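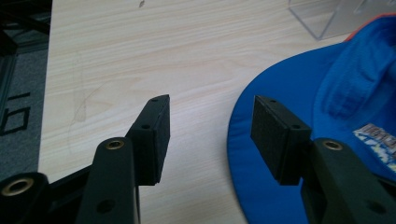
Wochenrückblick aus dem Studio: Patch, Spielersuche und ein Turniertermin

Die vergangene Woche stand bei Stuneo im Zeichen der Vorbereitung auf den zweiten offenen Testlauf von Trerdale. Im Rahmen dieses Blogs berichte ich als zuständiger Redakteur regelmäßig über den Stand der Arbeiten, und zwar in der Form, in der die Abteilungen ihre Ergebnisse am Montag im Haus vorstellen. Rückfragen zu einzelnen Punkten werden wie gewohnt in den Kommentaren beantwortet, soweit sie keine noch unveröffentlichten Inhalte betreffen.

Der Testlauf ist für April vorgesehen. Zugelassen werden 255 Teilnehmerinnen und Teilnehmer, die sich über das bestehende Benutzerkonto anmelden können. Wer bereits am ersten Testlauf beteiligt war, muss sich erneut registrieren, da die damaligen Zugänge mit dem Ende der Testphase erloschen sind. Spielstände aus dieser Phase werden nicht übernommen. Diese Entscheidung ist im Team ausführlich erörtert worden und wurde letztlich mit dem grundlegend überarbeiteten Wirtschaftssystem begründet, das mit den alten Beständen an Erz und Saatgut nicht vereinbar ist.

Änderungen am Kampfsystem

Rizwan Ansari, der die Spielmechanik verantwortet, hat in dieser Woche die Überarbeitung der Nahkampfklassen abgeschlossen. Die Schildträger erhalten eine verkürzte Erholungszeit nach dem Blocken, verlieren dafür jedoch den bisherigen Bonus auf die Bewegungsgeschwindigkeit. In den internen Partien hatte sich gezeigt, dass zwei gut abgestimmte Schildträger den mittleren Abschnitt der Karte praktisch ohne Gegenwehr halten konnten. Die neue Regelung soll den angreifenden Gruppen wieder mehr Spielraum verschaffen.

Unverändert bleibt vorerst der Bogen. Die hierzu eingegangenen Rückmeldungen widersprechen sich in nahezu allen Punkten, sodass zunächst die Auswertung des zweiten Testlaufs abgewartet wird. Das Verhalten der Pfeile bei starkem Seitenwind ist als Fehler erfasst und wird gesondert behandelt.
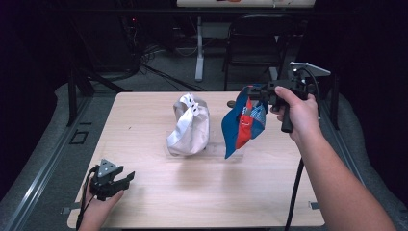
Spielersuche und Serverstruktur

Ein wiederkehrender Kritikpunkt des ersten Testlaufs waren die Wartezeiten vor dem Beginn einer Partie. Am Abend vergingen bisweilen mehr als 15 Minuten, bis eine vollständige Gruppe zustande kam. Die Spielersuche ist deshalb auf die Technik von Skillier umgestellt worden, die neben der reinen Spielstärke auch die bevorzugte Rolle berücksichtigt. Wer sich ausschließlich als Heiler anmeldet, wird künftig keiner Gruppe mehr zugewiesen, in der diese Aufgabe schon vergeben ist.

Die Umstellung verlief nicht ohne Schwierigkeiten. In der Nacht zum Donnerstag wurden Testkonten wiederholt in Partien eingeteilt, die bereits beendet waren. Die Ursache lag in einer fehlerhaften Zeitangabe auf einem der Server und konnte am Vormittag behoben werden. Für den Testlauf stehen nun 4 Server zur Verfügung, von denen einer als Reserve dient.

Mit Blick auf die Anfragen aus der Leserschaft ist festzuhalten, dass eine Unterstützung älterer Grafikkarten weiterhin geprüft wird. Eine Zusage kann zum jetzigen Zeitpunkt nicht erfolgen. Die Darstellung der Wasserflächen beansprucht nach wie vor einen unverhältnismäßig großen Teil der Rechenleistung, und eine vereinfachte Fassung liegt erst als Entwurf vor.
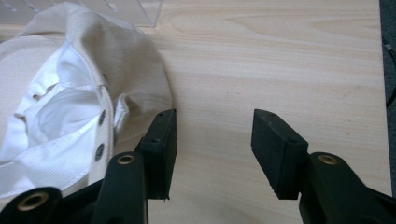 Zu den Wasserflächen gehört auch die Hafenkarte, die auf der letzten Veranstaltung des Studios vorgestellt wurde. Sie wird im Testlauf noch nicht enthalten sein. Arsalan Mohmand und die Grafikabteilung haben die Kaianlagen verbreitert und den Leuchtturm um eine begehbare Plattform ergänzt. Offen ist, wie sich Ebbe und Flut auf den Verlauf einer Partie auswirken sollen. Persönlich spreche ich mich für einen festen Rhythmus aus, den alle Beteiligten von Beginn an kennen. Die Mehrheit im Haus bevorzugt derzeit eine zufällige Abfolge.

Turnier um den Usmani-Pokal

Im Anschluss an den Testlauf findet das erste Einladungsturnier statt, der Usmani-Pokal. Es treten 18 Mannschaften an, zunächst in Gruppen und danach im einfachen K.-o.-System. Die Begegnungen beginnen jeweils um 19 Uhr und werden mit deutschem Kommentar übertragen. Die Wiederholungen stehen anschließend im Archiv bereit.

Das Regelwerk wird vor Beginn der Gruppenphase veröffentlicht. Mannschaften, die kurzfristig ein Mitglied austauschen möchten, haben dies bis zur Mittagszeit des jeweiligen Spieltages schriftlich anzuzeigen. Nach Beginn einer Begegnung sind Wechsel ausgeschlossen, auch bei technischen Störungen auf Seiten der Spielenden.

Der nächste Wochenrückblick erscheint wegen der Testvorbereitungen in verkürzter Form. Er wird sich mit der Vertonung befassen, insbesondere mit den neu aufgenommenen Stimmen der Händler.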